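# 指垫这种东西，该换就换吧

上周又为了手持夹爪的指垫跟人争了一下午。对方是 Nahuel Paredes，我们组里修东西手最稳的一个，他的意见是：指垫没裂就不用换，擦干净接着用。我的意见正好相反，而且越争越觉得自己有理，所以干脆写下来，省得下次在走廊里又从头讲一遍。

先交代一下我说的是哪类东西。我们手上这批夹爪是 Clavport 那一代的，灰色塑料壳，两片黑色指垫，表面是网纹，四周包一圈光面橡胶边。用的人握着它去抓杯子、抓瓶子、开抽屉，装在上面的相机把过程录下来，之后拿去训练装在机械臂上的同款夹爪。也就是说，手上这只和臂上那只必须“手感”一致。手上这只的指垫磨平了，人会不自觉地多捏一点力，多夹深一点，录下来的动作就带着这个习惯；臂上那只装的是新垫子，照着学，结果就是把纸杯捏扁。我们一月份就吃过这个亏，查了好久的代码，最后 Nicanor Ocampo 把两只夹爪并排放在桌上，拿指甲刮了刮网纹，说你们自己摸摸看。

那天摸完大家都不说话了，哈哈。

所以我对指垫的态度很简单：它是耗材，跟打印机的墨一样，别对它有感情。我现在的做法是每用满 200 次抓取做一次检查，检查不合格就左右一起换。注意是一起换！我见过太多人只换磨得厉害的那一片（多半是右边，因为大家习惯往那边拧），换完以后两边摩擦力不一样，夹圆柱形的东西会自己转。你要是正好在录拧瓶盖，那这一段基本可以删了。

Nahuel 反驳我的理由也不是没道理，我替他写公平一点。他说每拆一次，固定指垫的小螺丝就多吃一次亏，塑料里的螺纹经不起反复拧，拆多了孔就滑丝，到时候换的就是整个指座，比一副垫子贵多了。这话我认。可是解决办法又不难：拧之前先把螺丝倒着转一下，听到“咔”一声，落进原来的牙里了，再往前拧。用手拧，别用电动的，千万别用电动的。我们那把电动螺丝刀是 Rindness 的，扭力最小一档对塑料还是太猛，我自己就拧坏过一个孔，当时心虚得很，拿胶水糊了一下，第二天还是老实交代了。

再说清洁。很多人喜欢用洗手的消毒凝胶顺手擦指垫，因为它就在手边嘛，按一下就有。我劝你别。那东西里面有增稠的、有护肤的，擦完看着干净，网纹缝里留一层膜，滑得不行。用无绒布蘸一点异丙醇，顺着纹路擦，晾 5 分钟再夹东西。橡胶边那一圈少碰，擦多了会发硬，硬了就翘边，翘边之后夹薄片（比如卡片、信封）总有一个角夹不实。

还有标定。换完垫子不重新标零位，等于白换。新垫子比旧垫子厚，哪怕厚一丁点，闭合时的读数也变了。我们用 Esetti 的小脚本，合拢、张开，连做 20 次，看闭合位置的读数飘不飘。飘了就先别怪脚本，把垫子按一按，十有八九是背胶底下有气泡，或者有一个角没坐进槽里。这一步我真心觉得比换垫子本身还重要，可惜它最无聊，所以总有人跳过。跳过的人后来都会跑来问我为什么夹爪“明明合上了还说没合上”。

说到这里可能有人觉得我小题大做：一个手持的工具，又不是产线上的大家伙，至于吗？我以前在 Pirzada 那边待过一阵，看的是一整个上下料单元，围栏、光栅、气路，停一次机有人打电话来骂的那种。说实话那边反而好养，因为出了问题它会停，会亮红灯，会响。手持夹爪不会。它磨损了照样能用，照样录，录出来的数据照样能存，一直到训练结束，你才在另一台机器上看见后果，中间隔了好几周，谁还记得那天的指垫是什么样子。越是不会报警的东西，越得有人定期去看它，我就是这么想的。

我也承认，我这套规矩有个大毛病：费时间。拆、擦、装、标，熟手做下来也要一会儿，录得正顺的时候被叫停，换谁都烦。上个月有人冲我翻白眼，我看见了，我没说。后来我让了一步，检查改在换场地的时候做，搬箱子、重新摆东西那会儿反正也录不了，两个人一个布置一个看夹爪，谁也不等谁。这么一改，抱怨少多了，连 Nahuel 都开始自己带无绒布了（他不承认是因为我）。

至于备件，我主张每只夹爪配 2 副指垫，装在小袋子里跟着夹爪走，别统一放柜子里。放柜子里的备件等于没有，真到要用的时候，钥匙在别人手上，人在外面吃饭。螺丝也多放几颗，这种小螺丝掉到地上，神仙也找不着。

还有一点是我个人的执念：换下来的旧垫子别马上扔。写上日期，留到下一次换的时候，跟刚拆下来的比一比磨损的位置。要是每次都磨在同一侧，那多半是指座装歪了，或者某个人的握法有问题，光换垫子治不了根。我抽屉里攒了一小盒，被笑话过，但去年那次指座歪斜就是这么看出来的，所以我打算继续攒，盒子满了再说。 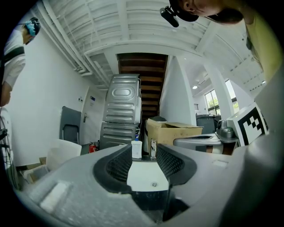
指垫只有一边磨平了，能不能只换那一边？

最好两边一起换，换完重新标零位。只换一边会让左右摩擦力不一致，夹瓶子这类圆的东西时容易打转，录下来的动作也跟着走样。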